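# The Nondero home helper, on trial

Vastasholm rents out the Nondero by the month, legs included, and promises it will tidy a bedroom. We took one from March on. Fatima Okonkwo handled the paperwork, all 40 pages of it – the robot signed nothing.

**Fruit duty.** Two apples, one shelf top, one hand raised to the job. The brochure calls this "light domestic work."
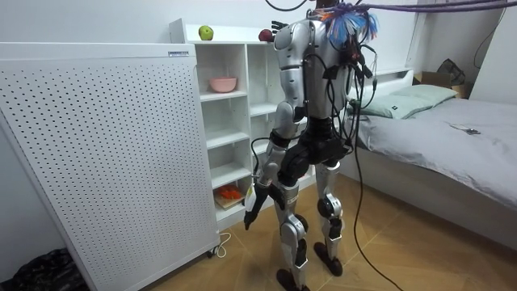
The monthly fee doesn't cover cable management, and the helpline in Otby closes at 3.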